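Tistwood Fold-Down Desk: my notes after most of a year

24 November 2022

I bought the Tistwood fold-down desk in January, and I've been meaning to write it up ever since. It cost me $395 with delivery, and I paid full price because I am bad at waiting for sales. Pin-yu Ko had the older version in her apartment and swore by it, so I went in with pretty high hopes!

First, the box. It's heavy. Get a second person, even if you think you're strong, and cut the tape along the short side or you'll end up dragging the whole thing out over your own feet. Mine had one dented corner but the desk inside was fine. All the screws were there, plus a couple of extra wall anchors, and those came in handy when I drilled the first hole in completely the wrong spot.

The instructions are all drawings and no words. I got through the frame quickly enough, then spent ages on the hinge plates, because the left and right ones look the same until you hold them up to the light. I put them on backward. Then I took them off and put them on the same way again (don't ask). Yuzhen Lei came over, looked at it for a minute, and swapped them. So if your top won't fold flat, check those before you start sending angry emails like I did.

I did send the email, by the way, and Tistwood wrote back in 2 days with a clearer drawing. Nice people. The drawing should be in the box. 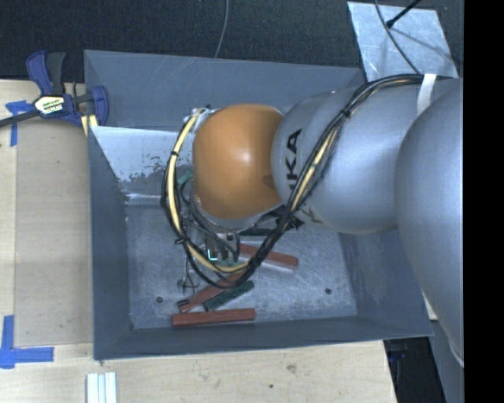
As for living with it, I like this desk a lot. The top is big enough for a laptop, a notebook and a plate, and it stays put when I lean on it. I'm a leaner. My old Hoshino desk had a wobble that made my coffee shiver every time I typed, and there's none of that now. When it's folded up it sticks out from the wall about as far as a fat paperback, so I can get the ironing board past it.

The hinge is smooth but it isn't soft-close, and the first time I let go of it too early the bang scared the whole building. You get used to easing it down. I stuck a strip of felt along the edge and that took care of most of the noise.

My main gripe is the finish. A mug left a pale ring on it in the first month, and I've tried everything on that ring — mayonnaise, a hair dryer, a whole bottle of Sukska wood oil. It's still there. The oil did make the rest of the desk look better, so now the ring shows up even more. Use a coaster from day one.

The cable slot is also too small. A regular laptop plug won't fit through it, so you have to feed the thin end from the other side, and every time I take my charger on a trip I have to do it all over again. I ended up buying a Stultach clip strip and running everything along the back edge. It looks a little messy but it works.

I did look at the wider model, which was $74 more. If you use a separate monitor, I'd get that one. For just a laptop, the regular size is plenty, and it fits between my window and the closet with a bit of room to spare.

Would I buy it again? Yes, with a coaster in the same order. Four stars from me, and I'd bump it up if they fixed that slot.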